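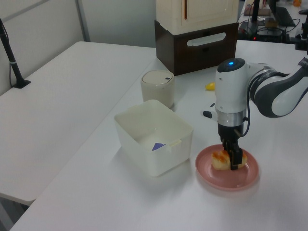 Hetthorpe Horse Owners — list archive

This site uses cookies to remember your sign-in and reading preferences. By browsing the archive you agree to their use.

Subject: Re: Soaking hay for a coughing gelding
Date: September 5, 2020

Hi all,

I meant to answer this one days ago and then we had the farrier, and then the water line to the back paddock let go, so apologies if you've sorted it out by now. Quoting the bit I'm replying to:

> He's 12, easy keeper, lives out most of the summer but comes in at night
> once the weather turns. The cough started in June, just two or three when
> we first pick up the trot, then nothing for the rest of the ride. Vet has
> listened to him and his lungs sound clear. She told me to soak the hay and
> get him off straw and see how we go. My question is how long do people
> soak for? One friend says a quick dunk is plenty, another leaves hers in
> overnight. Also does anybody steam, and is it worth the money? I only have
> the one horse and I'm hauling water by hand at the moment.

My mare had almost exactly this. Two coughs at the start of trot, every single ride, and I told myself for most of a winter that she was just clearing her throat. (She was not just clearing her throat.) So first of all, good for you for getting the vet out early!

On the soaking, I think your two friends are doing two different jobs. If all you want is to keep the dust down, a short soak does it. I push the net right under, put a cinder block on top so the middle gets wet too, and leave it 10 minutes or so while I pick stalls. Then I hang it on the fence to drip. The overnight people are usually trying to pull sugar out for a fat or footsore horse, and you lose some of the good stuff along with the sugar. In warm weather hay that has sat in a tub all night smells awful, and my mare wouldn't touch it. I wouldn't blame her, it was like the bottom of a vase.

Dump the water every time, by the way. It goes brown like tea and you don't want to put the next net in it. And don't tip it where the horses stand, I killed a nice strip of grass by the gate doing that and it turned into a mud hole by fall.

As for steaming, I did buy a small steamer in the end, a secondhand one from a lady over in Kindumdale, and I paid $144 for it, which felt like a lot for a box and a kettle. I love it in January when the tub freezes. The rest of the year I mostly still dunk. If you're hauling water by hand it does use a whole lot less, so that might tip it for you. You need power in the barn though, and mine takes the better part of an hour per net, so you have to remember to start it before you do anything else. I forget about one time in four.

Bedding made a bigger difference for us than I expected. We went from straw to the bagged shavings they carry at the Gandgate feed store, the ones marked low dust, and the ammonia smell got better too. But — and this took me way too long to figure out — the horse in the next stall was still on straw, and the wall between them only goes up to chest height. So every morning when that stall got shaken out, mine was standing in a cloud of it. Now I turn her out before anyone picks up a fork, and I don't sweep the aisle with her inside. If you share a barn, look at what your neighbors are doing as well as your own stall.

Other small things, in no order: feed from the floor if you can, so the nose can drain. Wet down the grain a little if it's a dusty kind. If your hay is stored overhead, see whether you can move it, even just to the other end. And ask your vet before you add any of the breathing powders. I tried one with a lot of licorice smell to it and all I can report is that my tack trunk smelled of licorice.

How long it took: I'd say we were a good three weeks in before the coughing dropped off, and she still gives me one now and then when the arena footing is dry. If yours gets worse, or you see any discharge, or his flanks are working when he's standing still, call the vet back right away and don't wait on any of us.

Does he cough in the field at all, or only under saddle? And is the arena there sand? I'd be curious. Somebody on here boarded at a place with the same footing as ours and had a time with it, maybe they'll chime in.

Off to drag the hose around again.

Bay Mare Mom, out past Hetthorpe

Last updated: 149 messages in this folder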